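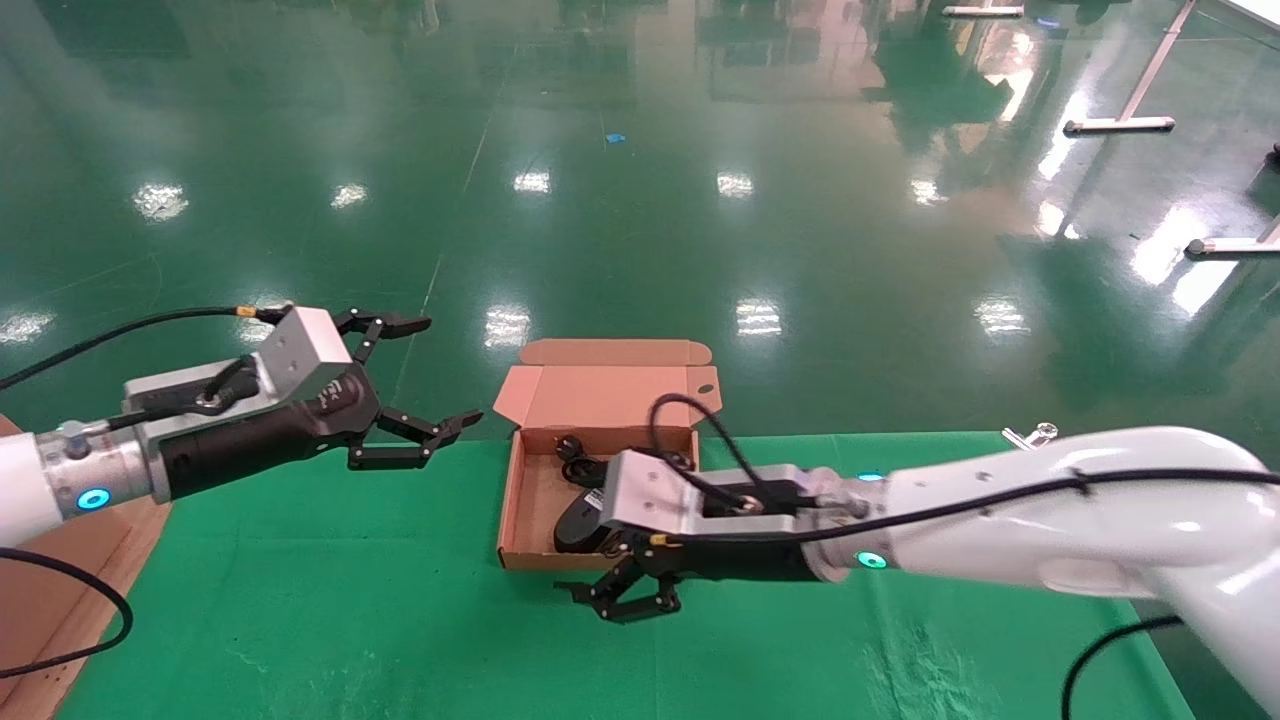 Open box with a mouse and its cord inside, gripper fingers open.

Vundora build notes: moving the front-end bundle from a single config to split configs

By Pierina Gatti, July

## What this repository holds

Vundora is the small viewer we use to page through recorded episodes and their labels. It is a browser app with no server of its own. It reads a folder of static files and draws them. This README covers the build only. The label format is described in `docs/labels.md`, and the data itself is kept in a separate store called Herus.

The old build was one config file of 1477 lines with flags for every target. It has been replaced by a shared base and a small file per target.

## Layout

```
build/
 base.config.js
 dev.config.js
 prod.config.js
 embed.config.js
src/
 viewer/
 timeline/
 workers/
static/
 samples/
```

`base.config.js` exports a function, and the other three call it and merge their own settings over the result. Arrays are joined and objects are merged by key. If you need to drop a plugin set in the base, filter it out by name in the target file. Setting it to `null` fails silently.

## Setup

```
git clone <repo>
cd vundora
npm ci
npm run dev
```

Use `npm ci` and leave the lock file alone. The dev server reads samples from `static/samples`. To point it at another folder, set `VUNDORA_DATA` to a full path before starting. Relative paths are resolved from `build/`, which has caught several people out.

## Targets

| Target | Command | Output | Source maps |
|---|---|---|---|
| dev | `npm run dev` | in memory | inline |
| prod | `npm run build` | `dist/` | separate files |
| embed | `npm run build:embed` | `dist-embed/` | none |

The embed target produces one script and no style sheet. Styles are injected when the script loads. It exists for Ambaye, which hosts the viewer inside its own pages and does not allow extra file requests.

## Chunks

The prod build writes 28 chunks. Most are language files for the timeline, loaded on demand. The entry chunk must not import anything from `src/workers` directly – use the loader in `src/workers/load.js`. A direct import pulls the decoder into the entry chunk and the size check will stop the build.

File names contain a content hash. The hash is stable between machines as long as the Node version matches `.nvmrc`.

## Changes from the old config

- `--target=all` is gone. Run the commands one after another.
- `config.local.js` is no longer read. Use environment variables.
- Images under 6 KB are inlined. Larger ones are copied to `dist/assets`.
- The style loader now runs before the hash step. Custom loaders that read the final file name need to move to `afterEmit`.
- The `legacy` browser list was removed.

## Tests

`npm test` runs 66 unit tests against the base config and the merge helper. There are no browser tests in this repository. The Omcombe project runs those against the published package.

If a merge test fails after a dependency update, look at the order of `resolve.extensions` first.

## Known problems

Watch mode does not pick up new files in `static/samples`. Restart the server.

On Windows, the embed build leaves a lock on `dist-embed/` when stopped early – delete the folder by hand before the next run.

The size check counts source map comments, so a build close to the limit can pass in embed and fail in prod.

## License

Code is under the MIT license. Files in `static/samples` are for testing the viewer and are not covered by it. Ask before copying them elsewhere.

Contact: open an issue in this repository | © Vundora maintainers | Back to top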